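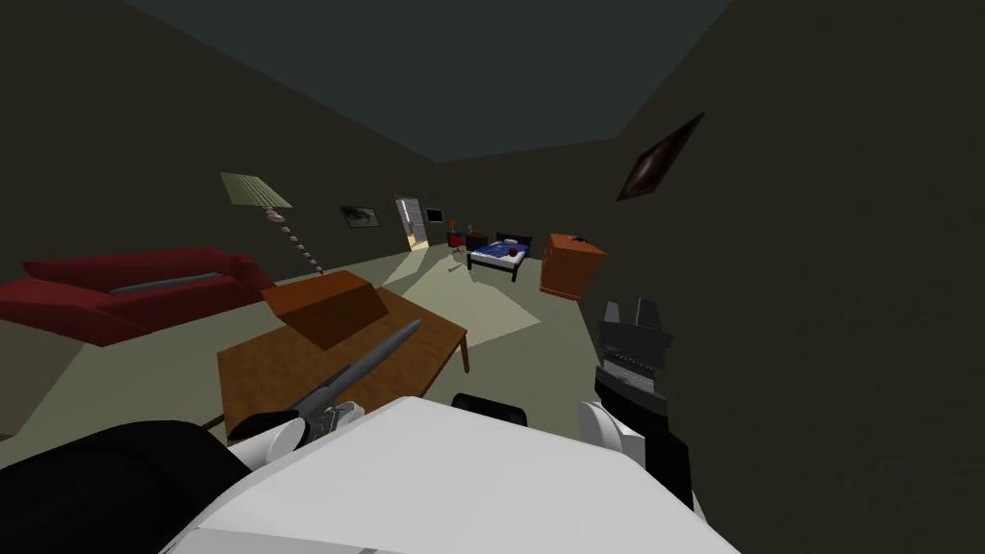

Can a student club build a useful tidying task without owning a robot? We found that a simulator and one patient term were enough, provided the task was kept small and the rules were written down before the first run.

4.2 The tidying task

The club ran the Mercado task in Neller, our simulator, over one term of Tuesday evenings. Students drove a two-armed robot through a furnished room and were asked to handle whatever Brukska, the script that scatters props, had put there. Brukska has no taste. Teams learned to look at the floor as well as the furniture, and to open the gripper well before reaching for anything.

Figure 3. Open gripper over the floor, with a flat printed tile ahead and a spider on the orange block. 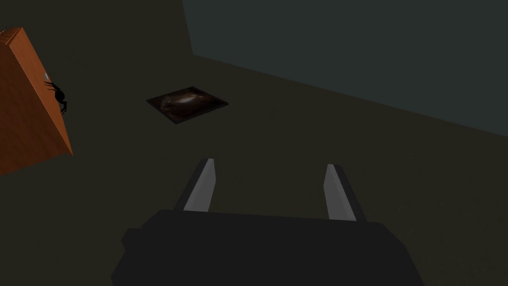
4.3 Scoring and disputes

We logged 261 attempts, of which 221 were scored. The rest were thrown out by Nesma Slaoui, who refereed and was not open to bribes. A grasp counted only if both fingers touched the object and it left the surface. A cup lying on its side caused more argument than any other prop – one finger against the wall of the cup feels like success to a tired student.

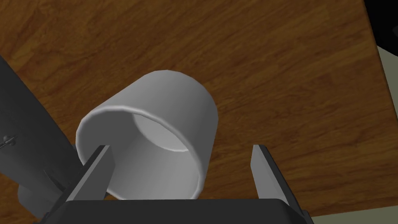

Qistina Pillai proposed half marks for single-finger contact, and the motion was defeated by every team except her own. We kept the strict rule for the Grurkeck round in July, where it was no better loved. Scores from the 2 rounds are therefore comparable, if not popular.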